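Grolus Releases Simulation Kit for Two-Finger Grippers

CINDINVILLE, 2024-01-28 - Grolus today announced the general release of Skusthorpe, a simulation kit that allows engineering teams to plan and rehearse robotic handling tasks before any equipment is installed. The kit is available to manufacturers, system integrators and teaching laboratories.

Skusthorpe supplies a library of 108 prepared objects and 89 surface materials, including natural stone, finished wood and painted metal. Each object may be resized, given a new weight and placed on any work surface in the library. Users can view a task from a fixed point in the cell or from a camera mounted behind the gripper, and may change between the two while a task is running.

The release places particular weight on approach planning for heavy, flat-sided items. Operators set the opening of the fingers, the angle of the wrist and the speed of the final movement, and the kit records contact forces at each step.
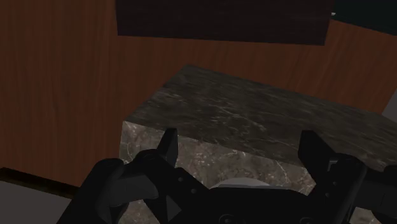 Stone Handling Module

The rendered view of an open gripper before a marble block on a wooden surface is taken from the stone handling module, which was developed with Mnguni, a supplier of cut stone and worktops. Mnguni provided surface data for its product range and has used early versions of the module in planning its own finishing line since October. The module is included in the standard license at no added charge.

Availability and Terms

Skusthorpe is offered as an annual license covering 6 workstations. Larger sites may apply for an extended license covering up to 200 workstations. Both licenses include updates, written documentation and access to the Grolus support desk. Teaching laboratories qualify for a reduced rate upon proof of status.

Current holders of the preview version may transfer their saved tasks to the general release without conversion.

About Grolus

Grolus develops planning and simulation software for automated handling. The company is based in Cindinville.

Requests for evaluation copies should be directed to the Grolus sales office.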